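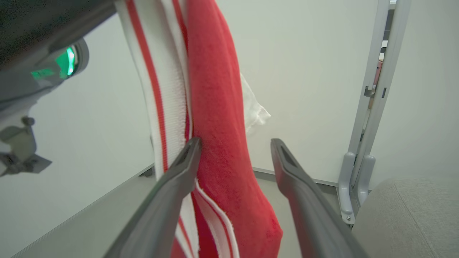
I have folded a lot of towels in my life, and I had never once thought about how my thumb does it. Then I spent two days at Flatlow, a little automation shop that tests grippers for laundries, and now I can't pick up a dishcloth without staring at my own hand.

Triin Rebane runs the bench there. She had two sets of fingers for me to try, and she'd already made up her mind about them (she wouldn't tell me which way, of course). The Marnow pair is wide and flat with rubbery pads. The Chou pair is hard gray plastic that tapers to a point, a bit like a bird's beak. I liked the look of the Marnows right away. They seemed kinder!

Well, put a terry towel in front of them and kind gets you nowhere. The pads grabbed the loops, sure, but they grabbed whatever was hanging next door too, and I kept coming away with two towels when I wanted one. The pointed fingers could get in between. You still have to line them up, and I was slow, and Rogelio Padilla, who wrote the controller, had to talk me through the first dozen tries from across the room. "Close later," he kept saying. "Later than that."

What helped most was the wrist camera. From the side you're guessing how deep you are in the cloth, but from the wrist you look straight up between the tips, and a red towel next to a striped one is easy to tell apart. Two white ones together? Good luck. I gave up on those and went for coffee.

The team logged around 900 grabs with each set before I showed up, and Triin says the thin ribbed kitchen towels are still the worst, because they slide out just when you think you have them. Trivport, the laundry paying for the tests, wants an answer on fingers by October. Rogelio wants softer tips on the pointed pair. I'd like another go at the white ones.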